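Bathroom and Kitchen Fittings, Unit 4
Handout: Choosing and specifying a shower valve

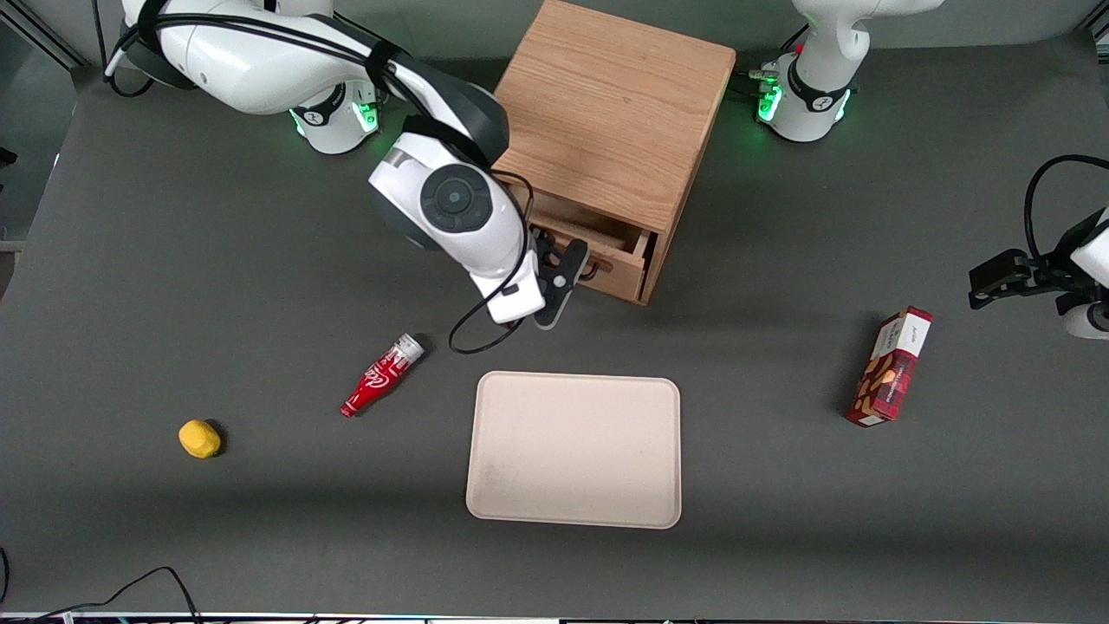 Fig. 4.1 Wooden cabinet with its drawer open, on a dark grey top.

Bring this sheet to the workshop. Last term a good many were left on the bus, and the answers in the November test had a dreamy quality as a result.

1. What the valve does

A shower valve mixes hot and cold and lets you decide how much of the result lands on your head. Everything else in the brochure is finish. Customers choose by finish, so you will need to know both.

Manual valves mix whatever arrives. If someone flushes a toilet downstairs, the person in the shower finds out. Thermostatic valves hold the outlet near a set temperature as the supplies shift, and should shut down if the cold fails. Pressure-balancing valves respond to changes in pressure but take no interest in temperature, so a cooling cylinder gets past them.

2. Exposed or concealed

Exposed bar valves sit on the wall where you can get at them. Concealed valves sit inside it, look much smarter, and are usually discovered to need a new cartridge a week after the tiler has retired. Always specify an access route and write down which way it opens.

Check the depth of the wall before you fall in love with anything. The body must sit within the maker's limits measured from the finished tile face. Measuring from bare plaster is the commonest mistake in this unit and has its own row on the mark sheet.

3. The two samples on the bench

Endau 3277: exposed bar, thermostatic, two outlets. Plain to look at. The cartridge comes out from the end with one spanner and some patience.

Clukel 3688: concealed, thermostatic, three outlets, square plate. Handsome thing. Note that the levers are identical, so a guest has an even chance of getting the body jets.

The Murakami catalogue is in the cupboard if you want to compare plates. Please put it back.

4. Supply

Ask what feeds the shower before you ask about colour. A gravity system with the tank just above the ceiling will not run a wide rain head, whatever the showroom promised. Look up the minimum working pressure on the data sheet and compare it with a reading taken on site, with another tap running.

5. Exercise (20 marks)

The Haltutside guest house wants new showers in its attic rooms. Gravity-fed, stud walls, and an owner who has seen something in a magazine. Choose a valve, sketch the access, and write the owner a polite letter explaining the rain head. The letter carries 40 per cent of the marks. Sarcasm will be deducted.

Reading for next time: waste traps, first half only.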